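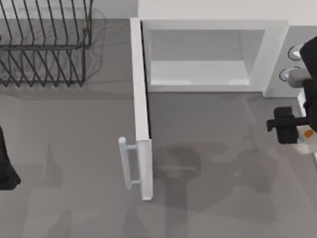 Ticket: Discussion notes vanish from the Lysenko reading group page
Opened by: Daryna Skoryk
Opened: 2023-07-13
Status: closed

Hi all, me again, the one who runs the philosophy reading group on Purkum. We're halfway through a book on the Stoics (long, dry in places, but I'm loving it!) and everyone leaves their notes chapter by chapter on the group page. Last night I opened the page for chapter 7 and every note longer than a few lines had gone. The short ones were fine. My own essay on whether Seneca was a hypocrite, which took me most of a weekend, was just a title with white space under it.

What I tried first: logged out and in again, no change. Opened it on my phone, same thing. Then I looked at chapter 2, which we read back in April, and all of that was still there, long notes and everything. So it's only the newer chapters, or so I thought at this point.

Update, same morning. Bohdana Shevchuk from the group wrote to tell me she can see my essay perfectly well. She pasted me the first paragraph to prove it! She uses the old page layout and I switched to the new one (Ular) when the banner kept asking me to. So I switched back, and there was my essay, footnotes and all. You can imagine the relief. I copied it straight into a plain file before touching anything else.

Then I went back to Ular to see what was going on and the essay disappeared again. Switched back, it's there. Did that a couple more times to be sure.
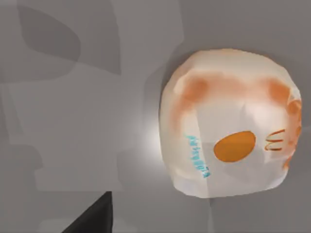 Next I wanted to know why chapter 2 works in both layouts. I went through the notes on both pages side by side, and the only thing I could find is that in April we were all typing straight into the box. For chapter 7 most of us wrote our notes in Batix first and pasted them over, with the footnotes. The short ones that survived don't have any footnotes in them.

So, a test. I pasted one paragraph from Batix with no footnote: shows up fine in Ular. Same paragraph with one footnote: blank. Typed the footnote number by hand in square brackets and put the reference at the bottom as ordinary text: fine again. I also made a silly note of 30 lines with no footnotes and it displayed all of it, so length has nothing to do with it and my first guess was wrong.

Reply from support, pasted here so the group can find it: Ular doesn't read the footnote code Batix adds, and it hides the whole note when it meets one. The text stays saved. A fix is on the list, and it can take up to 29 days to reach every group.

For now I've set the Lysenko group to the old layout for everybody. If you'd rather keep Ular, paste as plain text and do your footnotes by hand. Bohdana, could you check the chapter 6 page too when you have a minute? I think I saw a gap under your note on Epictetus and I don't want to lose that argument, I still mean to answer it.

Closing this one, will open a new ticket if it comes back after the fix.

Contact support | © 2023 Purkum | Back to top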